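About Gravora

We make and arrange fabric flowers, and we have a very good time doing it!

Gravora started with a shop window. Aldo Marino was dressing windows for a shoe store, and every April he was asked for roses, lots of them, in full sun, for weeks on end. Fresh ones were finished in days. The artificial ones he could buy came squashed flat in a carton and mostly stayed that way. So he began opening them up himself at home in the evenings, petal by petal, and the shoe store's neighbors started asking where he got his flowers. Anatole Collet, who had spent years sewing theater costumes and knew far more about cloth than Aldo did, came over to help with one big order and never really left.

That was 2 workrooms ago. These days we rent the upper floor of the old Jacquet building, with a long row of windows on the north side (the best light for judging reds, ask anyone who has matched a red under a yellow bulb) and more shelves than we thought we could fill. We filled them. At our last stock count we had 3,619 stems on hand, and that's before you get to the loose leaves.

What we do all day

Some of our work is making flowers from scratch. Anatole cuts and shapes the petals, and if you visit you'll probably find him bent over a bowl of them, sorting the dark ones for the heart of the bloom and the lighter ones for the outside. A lot of the rest is finishing. We buy in plain stems and leaves, then trim, bend, swap and rebuild until the flower looks like it belongs where it's going. A rose for a stage has to read from the back row. A rose for a dinner table gets looked at from a foot away by someone waiting for their soup, and that's a completely different job!
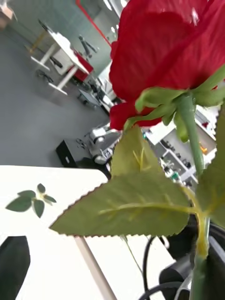 We get asked a lot about foliage, and we love it when people ask. Leaves do so much of the work. Tilt one up behind the bloom and the whole stem seems to lift. Mix a couple of greens and suddenly a bunch stops looking like it came off one roll. We keep spare sprigs sorted by color and size, and they get used up faster than anything else in the place.

Who we work with

Shops, theaters, restaurants, a dance school or two, and plenty of people getting married. Our largest job so far was for the Laltetness spring ball, roughly 500 roses for the staircase and the balcony, all wired in by hand the morning of the party. We also look after the year-round displays at Lultedska, where the flowers change with the season and we get to go back and fuss over them.

We rent as well as sell. Rented flowers come home to us to be dusted, reshaped and checked over, and tired blooms are taken apart so the good leaves and stems can go out again on something new.

Come and see us

The workroom is open to visitors in the afternoon from 2 until we run out of daylight. Bring a fabric swatch, a paint chip, your grandmother's vase, whatever you're trying to match. There's a big table to spread out on, and you're welcome to pick things up and try them together. Repairs are welcome too, even if we didn't make the flower in the first place.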